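Unit 5: Setting up and looking after the Kulteo bench cell
Course notes, second half of semester
Prepared by Gwenaël Sabatier

Read these before your lab slot. You'll do the setup twice, first in the simulator and then on the bench, and the order of work is the same both times. The marking sheet follows the order of the headings.

What the cell is for

The cell is a teaching bench with one arm, one gripper, a parts tray and a fixture. The arm picks small parts from the tray and places them one at a time. It is slow by factory standards. The program you'll be given, Pons, was written so that each move can be read on its own line, and it stops between moves if you run it in step mode. Use step mode until you've been signed off.

Before power

Check the mounting first. The bolts through the base plate are tightened in a cross pattern, a little at a time, and then gone over once more. If a bolt turns on the second pass, write it in the log with its position.

Follow the cable from the base to the controller with your hand. There should be enough slack for the arm to turn to both ends of its travel. A cable that is pulled tight at one end will work for weeks and then fail at the plug.

Clear the mat of tools, cups and phones. Hex keys go back in the rack – the arm doesn't know they're there.

Home position and frames

Home the arm with the gripper empty. The controller reads joint positions from its last shutdown, and if someone has moved the arm by hand with the power off, those numbers are wrong. Compare the marks on each joint with the sheet on the controller door. If they don't line up, stop and get the demonstrator.

There are three frames to set: base, tray and fixture. Each is taught with three touches of the pointer – the origin corner, a point along the long side, and a point along the short side. Keep the touches as far apart as the part allows. Small errors at close points turn into large errors at the far corner.

Save the frames under your group name. Don't overwrite the Skatetti set, which belongs to the other class.

Speed and height

Approach height is 425 mm above the mat for all moves between stations. Drop to the pick height only when the gripper is straight over the part. The first full run is done at 5 per cent speed with one person at the stop button and doing nothing else.

Checking the pick

The most common fault in this unit is a tray frame that has been taught with the tray slightly turned, after which somebody straightens the tray. Teach it where it sits and leave it there. Look at the fingers from two sides before you close them. From one side, a finger can look clear when it's touching.
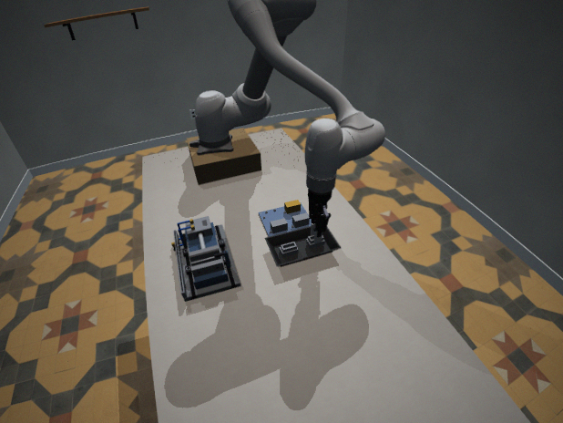 Figure 1. Simulator view of the cell, with the gripper down at the tray and the second assembly to the left.

In the simulator you can move the viewpoint right down to mat level, and you should. Watch for the wrist passing near other parts on the way in. If the path looks tight, add a point above the tray and come down from there.

Routine care

Wipe the fingers with a dry cloth at the end of each session. Grease is due every 2000 cycles and is done by lab staff. The counter is on the second page of the Illix panel. Write the reading in the log even if it hasn't changed.

If you get fault 267, the gripper has closed without sensing a part. Open it, raise the arm, and check the frame before you clear the fault. Clearing it over and over is how fingers get bent.

For next week

Bring your saved frames and one printed copy of your step list. Log sheets from the May intake are in the folder by the door if you want to see what a complete one looks like.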